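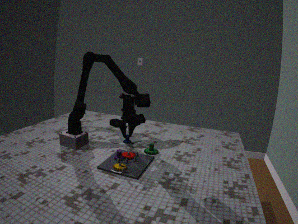

mkodi_bench
Gear cell again, and I'm about out of ideas, so I'm bringing it here. The cell is one black arm on a box pedestal, two-finger gripper, gears and pegs going onto a dark square board that sits at an angle in front of it. I've rebuilt the whole thing in sim to chase one problem, and the problem is the small blue part. The red and yellow gears are fine, they're big and flat and the gripper can be sloppy with them. The blue one is tiny compared to those wide flared pads, and when the arm is holding it out over the tiles you can hardly see any of it between the tips. On the real cell it's worse. It'll carry the part over to the board and then, on the way down, the part tips. Not every time. I ran 22 cycles last night and lost 4 of them, all on blue. Same gripper, same program, same speed. The sim never drops it, of course. Where would you start looking?

fakir_fan
Pads. It's always the pads. When did you last clean them? Ours get this shiny film from the plastic parts and you don't notice until something small starts sliding. Wipe with isopropyl, let them dry properly, run your 22 again before you touch a single line of code.

mkodi_bench
Cleaned them on the weekend. I can do it again but they looked OK to me. They're the stock pads, if that matters.

Mahfuz W
"Looked OK" isn't a test :) Hold a strip of printer paper between them, close at your normal force, and pull. Do it at the tip, in the middle, and at the back. If it slides out easy at the tip and tears at the back, your fingers are splaying and no amount of wiping will help. I've had two grippers do this and both times it was the finger screws backing out.

Also, where on the pad are you picking? Looks to me like blue is right down at the fingertips. That's the worst place for it if there's any splay.

mkodi_bench
Right down at the tips, yeah. I did that on purpose so the pads clear the gray post on the board. If I pick deeper, the pad edge comes down really close to that post on the red gear's side, and I've already bent one.

sewwandi_s
Can I be the one to say the board is the problem? Why is it rotated like that? Every time somebody sets a fixture at a weird angle, the gripper ends up opening toward whatever is tallest. Square it up to the robot base and I bet you could pick deeper with room to spare.

fakir_fan
Disagree, the arm doesn't care what angle the board is at. That's what the frame is for. Teach the frame right and it could be at any angle you like.

sewwandi_s
The arm doesn't care, the person fixing it at eleven at night does. When my board is square I can jog in X and watch the part go in X. With it turned I'm doing trig in my head or switching frames all the time and forgetting which one I'm in. Ask me how I crashed the wrist housing into a clamp.

mkodi_bench
Ha. OK, the angle is mostly an accident. The real board got bumped into that position, I retaught it there, and then I copied it into the sim to match. I've been putting off moving it — it means reteaching everything.

moushumi.m
Hang on, "it got bumped." Is it bolted down now?

mkodi_bench
Double-sided tape.

moushumi.m
Then I wouldn't trust any number you've got. Tape creeps. If the board has moved a hair since you taught it, the big gears will still drop over their posts fine and the small one will catch on the rim and tip. That's exactly what you're describing! Put two dowel pins in the table and butt the board up against them. We did this at Merkside on a cell a lot like yours and it took one afternoon.

Mahfuz W
+1 for pins, but do the paper test first. It takes one minute and the pins take an afternoon.

mkodi_bench
Did the paper test. Back and middle hold great, tip slides right out on one side. Took the fingers off and one screw was barely finger tight. I feel dumb.

Mahfuz W
Don't! It's a screw you can't see without taking the cover off. Threadlocker (the blue stuff, please not the red) and put a paint mark across the head so you can check it at a glance.

fakir_fan
So... pads. I'm counting that as pads.

Mahfuz W
It was screws.

fakir_fan
Pads-adjacent.

rcantero
Coming in from the maintenance side here, sorry for the long post. Put the screw on a schedule or you'll be back in a few months with the same thread. I keep a card taped to the controller with the cycle count written on it in pencil. Mine gets a screw check and a pad wipe every 966 cycles, and before you ask why that number, it's how many we did between the first two failures and I never changed it. Every 12th wipe I swap the pads whether they look worn or not. Stock pads are cheap enough. And after the fingers have been off, redo your tool point. Putting them back on always shifts it a bit, and if you skip that you'll blame the board for something the gripper is doing.

mkodi_bench
Is the tool point thing really needed if I put the same fingers back in the same holes?

rcantero
Yes. Screw holes have slop in them. Touch off on a sharp pin from a few directions and look at how much the tip wanders. On mine it's usually small, but small is all you've got on a part that size.

sewwandi_s
And since you're redoing the tool point anyway, you might as well square the board and reteach...

mkodi_bench
I knew that was coming. Fine. Pins, square board, new tool point, in that order? Or tool point first?

moushumi.m
Tool point first. You'll be using the tool to teach the board, so it has to be right before you touch anything with it. Then pins, then teach the board frame off three points as far apart as you can get them, then the gears.

fakir_fan
I'd still leave the board turned. Less to redo in the sim.

mkodi_bench
Update. Tool point was off by more than I'd like to admit. Threadlocker on all the finger screws, paint marks on. Board is pinned now and it's square (you win, sewwandi). Picking blue a little deeper on the pads, and they clear the post going in. First 22 cycles, no drops. I'm leaving it going through the afternoon before I get excited. Still have to move the board in the sim so the two match again, and while I'm in there I want to loosen the grip on the sim fingers so it can fail like the real one does. If anybody has friction settings for stock pads on small plastic parts, I'll take them.

Mahfuz W
I've got some from an old project, no promises on how good they are. Check your messages.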